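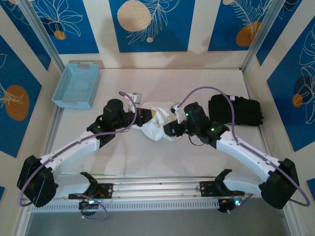
The Nelik two-arm station with a white cloth between its grippers.

Nelik Two-Arm Recording Station

If you have ever tried to teach a pair of robot arms to handle laundry, you know that the arms are the easy part to buy and the examples are the hard part to get. Nelik is our bench for collecting those examples, and we've been fussing over it (lovingly, mostly) since the first one went together in Severino Aguirre's workshop. It comes as a complete enclosure with two arms on a shared front rail, a pale work surface, a fixed camera and the Sondar recording software, so an operator can sit down and start guiding the arms through a task without a week of bolting things together first.

We like cloth as a first project, and we say so to everybody who calls. A block sits where you put it, but a piece of fabric lands a little differently every time, and your learning system needs to meet all those odd folds and loose corners before it can do anything sensible with a new one. Tincuța Lazăr, who writes our task guides, suggests beginning with 100 recorded attempts at one simple move and watching a good handful of them back before you go any further. Keep the clumsy ones too! Sondar lets you mark an attempt as good, poor or recovered, and the recovered ones are often what people come back asking for more of.

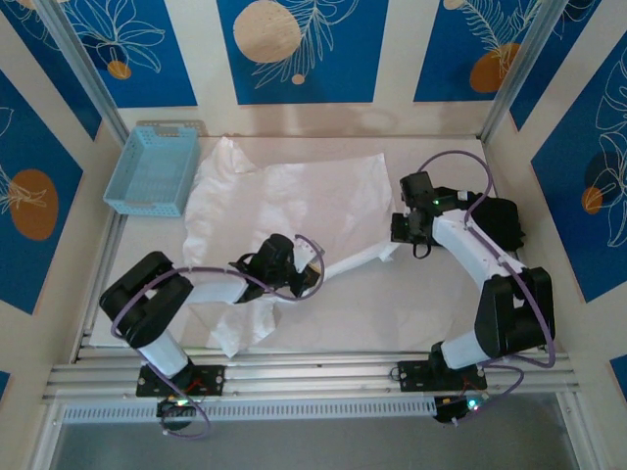 The walls take printed panels that you can change whenever you like. Our botanical set, in blue and cream, is the one most customers pick, and Corentin Leclerc will happily talk you through the others if you have a spare afternoon. Swapping a set between sessions gives your recordings some variety in the background while the arms and camera stay exactly where they were.

What comes with it
Enclosure with aluminum posts and front rail
Two arms with grippers, mounted
Fixed camera and bracket
Sondar software, with 3 operator accounts
One set of wall panels
Printed task guide

Baskets and fabrics are sold separately in the Plilau starter kit, or use whatever you have at home.

Orders ship from Srithong within 14 days. For help choosing panels or planning your first recordings, write to Inmaculada Cantero at the sales desk.

Page updated July 11, 2024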